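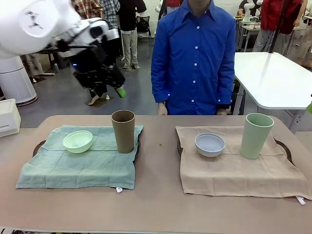

4. Laying the trays

Each tray in the Tadosen breakfast set is laid the same way: cloth first, then the bowl, then the cup. The two colorways are kept on separate trays. With the green napkin go the mint-green bowl and the brown cup, and with the beige napkin go the gray-blue bowl and the sage-green cup. Both cups are tapered, wider at the mouth than at the base in the brown one, and stand to the right of the bowl.

4.1 Set the two dark brown trays side by side on a level table. Leave a gap of 10 cm between them.

4.2 Unfold one napkin over each tray. The cloth should cover most of the tray. It does not have to lie flat, and a few creases are fine.

4.3 Turn the napkin so that the small white tag is on the side facing you. Tuck it under if it bothers you. Do not cut it off – it carries the washing code you will need for section 6.

4.4 Place the bowl on the cloth, left of the middle.

4.5 Place the cup to the right of the bowl, a little toward the back. Press lightly on the rim. If the cup rocks, smooth the cloth under the base and try again.

4.6 Repeat for the second tray.

Note: Napkins shrink slightly in the first wash. Wash them once before use, at no more than 65 degrees Fahrenheit, and dry them on a line.

Note: Replacement cups are ordered singly under part number 1078. State the color. Bowls are sold in pairs only.

CAUTION: The cloth can slide on the tray. Carry a laid tray with both hands and keep it level. Do not carry one tray on top of another.

CAUTION: Do not fill the cups before moving the tray. Fill them at the table, and leave a finger's width below the rim.

4.7 To clear, take off the cup first, then the bowl. Lift the napkin by its corners and shake crumbs out over a sink. Wipe the tray with a damp cloth and stand it on edge until dry.

For storing the trays in the Toltach rack, go to section 5.

Text: Nour Boutros. Checked 17 January 2020.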